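Collecting clothes-handling examples in a bedroom: tips from our workshop page

These tips are for people who must record many examples of a robot handling clothes in a normal room, with a bed, a rail and a wardrobe. I have written them from my notes of the Veder project. If you have already read my page on folding towels, the first part will be familiar.

Choosing the garment

Begin with one garment and stay with it until the operator is comfortable. Sports shirts and other smooth fabrics are more difficult than cotton, as they slide out of the fingers and also off the hanger. It is still good to have them early in the set. At Veder we began with thick cotton only, and the first model was very weak with everything shiny.

A strong colour with a border in a second colour is useful. When you check the recordings later on a small screen, you can see from the border which edge is being held.

Wash new clothes once before the first recording. The shop folds stay visible for a long time otherwise, and the learning system can become attached to them.

Hanger and rail

Put the hanger in the middle of a free piece of rail, with the hook pushed fully down over the bar. Use one kind of hanger for the first 500 examples and bring in other kinds after that. Wooden hangers with curved arms keep the shoulders open, and the operator can find the place to grip more easily.

Grip close to the collar. If the fingers take the cloth too far down the sleeve, the whole shirt turns on the hanger and the neck opening closes.

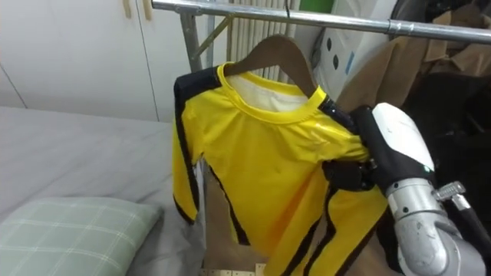
Gripping at the shoulder, just below the collar.

Pull slowly and let the fabric gather a little before the arm moves away. If the hook begins to lift from the bar, open the fingers and start again. Do not delete this attempt. Mark it as "regrip" and keep it, as these are the examples we always have too few of.

Check the rail joints before every session. A galvanised rail is cheap and strong enough, but the collar at the joint can turn loose from many small pulls. I keep a hex key in my pocket for it.

Other clothes may stay on the rail. In a real home there will be coats next to the shirt, so leave some there, and change their order every 15 examples. I write the order on a paper list with short names (coat, jacket, dark 1, dark 2).

The bed

Decide before you start how the bed must look, and write it down. For us the rule is: sheet on, pillows together at one end, everything else away. It is not necessary to make the sheet perfectly smooth. In the Plenov set all the beds were ironed flat, and the model took every wrinkle for a piece of clothing. Small folds at the side are good for the training.

Choose a sheet of a quiet colour which is different from the garment. Grey with yellow works well. White with white is for later, when the easy part is finished.

Lifting a garment over the bed takes more patience than taking it from the rail. Lift until the lowest part hangs free, wait one breath, and only then move to the side. A long shirt likes to catch behind the pillows. If it catches, go back by the same way and do not pull through.
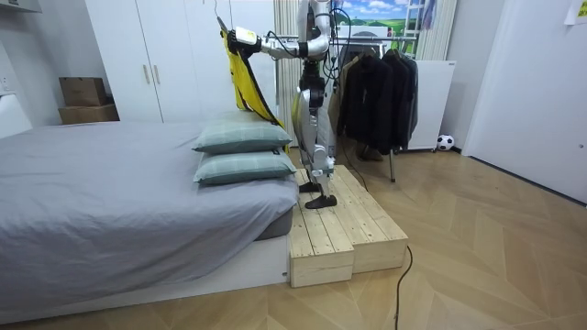
Cables are the other thing to watch in this part of the work. A loop at the forearm must be long enough for the full reach, but it should not touch the cloth when the arm comes down. Move the arm by hand to its farthest point and look at the loop there before you power anything. On the floor, lead the cable along the wall side where it is possible.

Naming and counting

We save each attempt in its own folder with garment, action and number, for example shirt_lift_0400. The Ofori template has a field for "result" with only yes and no. I added "partly", and it is used more than I expected.

Plan 700 attempts for one garment and one action if you wish to keep 500 after cleaning. A new operator will lose more of them in the beginning, so do not put the first day in the plan at all.

Small things

Close the wardrobe doors before each recording, or leave them open for a complete set. Do not mix the two without a note.

In November the daylight goes early. Stop at four o'clock or switch on the lamps from the morning.

A lint roller is good for the gripper fingers also. Fluff makes them slippery, and one pass at lunch is enough.

The recording checklist from Barnis fits on one page and can be taped to the inside of a door. I have crossed out point six on ours, the one about shoes, until we have a shelf for them.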